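Textile open day at the Lamrani works, Rundis
2018-10-09

I have wanted to see inside the Lamrani works ever since I moved to this side of the valley, and last week I finally got my chance. The firm opens its doors twice a year, in May and again in autumn, and the tickets are free if you write in early enough. I wrote in very early!

The works sit at the bottom end of Rundis, where the river bends behind the old goods station. From the bus stop it's a pleasant walk along the towpath, and you hear the place before you see it - a steady rattle like rain on a tin roof. We were handed earplugs at the gate and a paper map with the departments marked in different colours. Mine was upside down for most of the morning.

The knitting hall

I had expected weaving looms, and there are a few, but most of what Lamrani makes is knitted jersey, the soft stretchy cloth that T-shirts and pyjamas are made of. The circular machines stand in two long rows, each one taller than me, with cones of yarn arranged in a crown above. The cloth comes down through the middle as a tube and winds itself on to a roller underneath. You can stand and stare at it for ages, and I did.

Our guide let us handle samples straight off the roll. Raw jersey feels quite different from anything in a shop: a bit greasy, a bit stiff, and the colour of porridge. She showed us how the edge curls up the moment you cut it, always towards the same side, and how a cutter can tell the front of the cloth from the back in the dark by that curl alone. The hall has 12 machines of the newer sort, bought from Sesora, and one ancient thing in the corner that still runs on open days. It makes a lovely clacking noise and a very small amount of sock.

The dye house

Hot, steamy and my favourite part by miles. Each vat takes 800 litres, and the floor is a maze of drains and hoses with every shade of puddle between them. The dyers keep a book of recipes going back four decades, with a snippet of cloth stapled beside each one, and we were allowed to turn the pages (with gloves on). Some of the seventies browns have to be seen to be believed.

What surprised me most was how much of the work is matching. A customer sends in a scrap and says "that one, please", and then it is trial after trial under different lamps until the scrap and the sample agree. Bright yellows and limes are the fussy ones, we were told, as the least trace of the previous colour in the pipes will dull them. After a dark batch they clean the whole line before a yellow can go through. I bought a tea towel in the shop later in just that sort of shade and I feel I appreciate it properly.
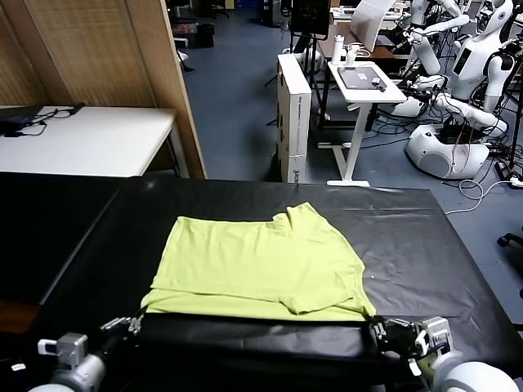 Finishing and making up

After dyeing, the cloth is washed, squeezed and sent through a long heated frame which sets the width. Then comes resting, which I had never heard of. Jersey is stretched by all that handling, so it's left in loose folds on trolleys overnight before anyone takes a blade to it. Skip that and the shirts shrink sideways on their first wash. I have owned those shirts.

The cutting room is upstairs and much quieter. The layers are spread by a carriage that runs back and forth on rails, and the pattern pieces are fitted together so closely that what's left over looks like lace. The scraps go off to Nivance, further down the valley, to be shredded for stuffing. On a good day the sewing room finishes 700 garments, and the sewers make a neckband look like nothing at all. A visitor near me asked to have a go and produced something closer to a bow tie, to great applause.
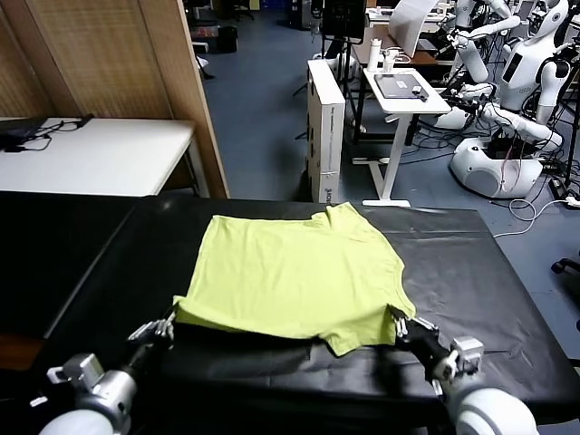
A lime-yellow T-shirt laid out flat on black sheeting.

Practical bits

The canteen opens to visitors at midday. Have the lentil soup, and get there ahead of the coach parties if you can. There is a lift to the cutting room, but the dye house has steps and a wet floor, so wear shoes with some grip. Children are welcome everywhere except the dye house.

The shop by the gate sells seconds by weight, and I came home with two vests, the tea towel and a bag of offcuts that I have no plan for whatsoever. The next open day is in May, and you need to write in for tickets by post or at the gatehouse. The bus back to town goes from the opposite side of the road, just past the bridge.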